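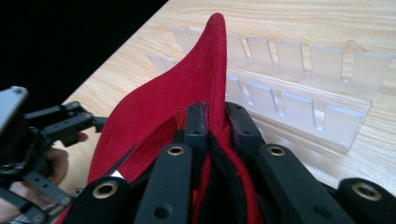

How do you fold a knit hat so it stays folded in the drawer? Fold it once down the middle, press the air out with your palm, and then lay it on its side next to the others, never in a pile.

I needed a long time to arrive at such a short answer. When I was growing up we did not own winter hats. Where I come from, a cotton scarf was enough for the coldest morning of the year, and my mother kept all our scarves on one nail behind the door. Then I moved to Coughlan, and in my first October here I bought two hats in one week, because the first one did not cover my ears.

Now there is a whole drawer. It is the top drawer of the hall cabinet, a Gromex one that I bought used from a family in Gillitz. The drawer is wide but not deep, and it sticks on the left side when the weather is damp. For years I pushed everything inside with one hand and closed it with my hip. Hats, gloves, the dog's leash (we don't have the dog anymore), one sock. Every morning I was pulling out things and putting them back, and I was late for the 16 bus more times than I want to tell my manager.

So last Friday evening I took everything out and put it on the bed. My husband looked in, saw the bed, and went to watch television in the other room. I made one pile for hats that we wear, and another for hats that we keep because a person gave them to us. The second pile was taller. I think this is normal, but maybe it is only our house.

The red one I kept in my hands for a while. A red hat is easy to find, this is the best thing I can say about the color. In the dark hallway at six in the morning I can see it before I can see my own shoes. My daughter says it makes me look like a garden gnome. She is not wrong, but I am warm.

About the folding. At first I folded the hats in three parts, like you do with a towel, and they opened again as soon as I let them go. A thick knit has its own opinion. Then I rolled them, which I have seen in many videos, and the rolls looked very nice until someone needed a hat from the back. After this I wrote to my friend Vasanthi Namboodiri, who sold winter clothes in Ratemport for 17 years, and she answered me with one line: "Fold once, stand them up, stop watching videos."

I did it like she said, with small changes. I put the fold on the top, so I can pull a hat out with two fingers and the others don't fall. If a hat has a label on the outside I turn that side to the front, only for me, it helps me to know which is which. Hats with a pompom go at the end of the row, they don't fold well and they take the place of their neighbor. Gloves I put one inside the other, in a shoe box without the lid, and the box stands on the right because of the sticking side.

I wanted to buy dividers for the drawer and even measured it. The set I liked was made for a bigger drawer, and the smaller set was sold out. For now I use a piece of cardboard from a cereal box, bent in the middle. It moves a little – I will put tape under it when I find the tape.

Washing is a different subject and I am still learning. I wash the wool ones by hand in the sink, with cold water and a little shampoo, and I let them dry flat on a towel. Please don't hang a wet hat on a hook. I did this once with a gray hat that I loved very much and it became long, like a stocking. Kumaresan Fernandes wrote in a comment under my last post that he dries his over an upside-down bowl, so it keeps the round form. I want to try that, but all my bowls are either too big or they have a sharp rim.

The pile from the other people is still on the chair in the bedroom. Two of them I will give to my neighbor, her boys lose everything. The green one with the earflaps came from my aunt and she visits us in winter, so it goes back in the drawer, behind the cardboard.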